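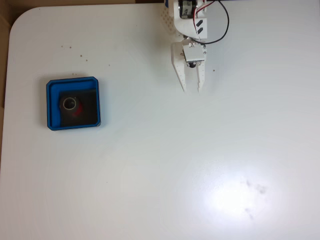
Week 4: Trays, surfaces, and laying out small parts

Notes for Friday section. Bring these with you, I won't print extras.

What we're covering
- why a tray at all
- table color and glare
- nesting (thing on thing in tray)
- the handout exercise, page 2

1. Why a tray

A tray is a border. Small parts roll, a round one rolls the furthest. Raised edges stop it. Doesn't need to be deep, a low lip does most of the work.

Blue tray on a white table: easy to find from across the room. White tray on white table, you'll put your elbow in it. Pick a tray color that isn't the table and isn't the parts. Sounds obvious, half the benches last week got it wrong.

Square trays stack and line up. Round trays waste the corners. Rounded corners on a square tray are fine and much easier to wipe out.

2. Surface

Matte top beats gloss. But matte still glares if the light is strong enough and comes from one side, look at the lower right of the table. Pale parts set down in a bright patch like that get lost. So:

- sit down first, look for the bright patch, THEN place the tray
- tray goes on the side away from the glare
- if you can move the lamp, move the lamp
- don't tape paper over the bright spot, it curls and catches sleeves

Leave open table next to the tray. You need somewhere to put a thing down while you decide. Rule from the Vendholm bench guide: working space at least as big as the tray. I'd go bigger.

3. Nesting

Three layers in the example: tray, dark gray block, round piece with the pale beige rim. Each one is darker or lighter than what's under it, so the outline reads. That's the whole trick really. A pale rim on dark gray you can spot at a glance. Same rim straight on a white table, good luck.

Hollow center also helps, the ring shape shows up from above. Solid pale disk would be harder.

Watch the red patch on the block, next to the cylinder and partly under it. Partly hidden marks are a common problem. If a color patch matters for your layout (sorting, left/right, whatever) it has to be all the way visible with the part in place. Check from above, not from your chair.

Block isn't centered in the tray either, it sits toward the upper right. OK for a demo. For the exercise decide centered or pushed fully into a corner, and write down which. In between is the hardest to repeat, everyone remembers it diferently.

4. Numbers to know

Only for the Skokano trays we use in 102:
- inside width 200 mm
- lip 10 mm
- max load on the sheet is 400 g, please don't test it

Plulora trays in the cabinet are a diffrent size. Do not mix them in one stack, they jam.

5. Exercise (pairs)

a. One tray, one block, one round part. Any colors from the bin.
b. Lay it out. Partner turns around.
c. Clear everything. Partner lays it out again from your written note only, no talking.
d. Compare. What did the note leave out?

Usual answers: which way the block faces, how far the tray sits from the edge of the table, where the round part sits on the block (left? middle?). "Near the left" is not enough. Left of what.

e. Rewrite the note, shorter, and swap with another pair.

Hand in both notes, first and second. I want to see the bad one too.

6. Reading

Carbone workshop packet, the section on sorting trays. Skip the part on drawers, that's week 6. Chart at the back is worth copying, light/dark pairs for tray and liner.

Reminders
- wipe trays before stacking, both sides
- bins go back under the window
- if your part has no match in the bin tell me before section, I have spares in my office
- quiz moved to after the March break, covers weeks 1 to 4, nothing on drawers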